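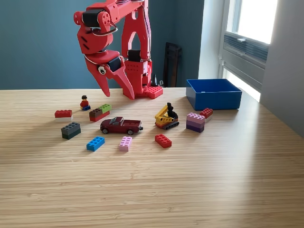
Start with two fingers and learn to love them, was the advice we got from the Kanudholm club when we asked how to get going with sorting. So we did! Welcome to our Wednesday robotics club page, where I stick up whatever we've been working on.

Our red arm (we call it Beluser) has three black servos you can spot from the front, plus a little round eye on the wrist. The job is bricks into the blue bin, and the rules for the Kotitz meet give us 109 seconds a go. Stacks are my favourite bit to practise. Come along, we start at half four!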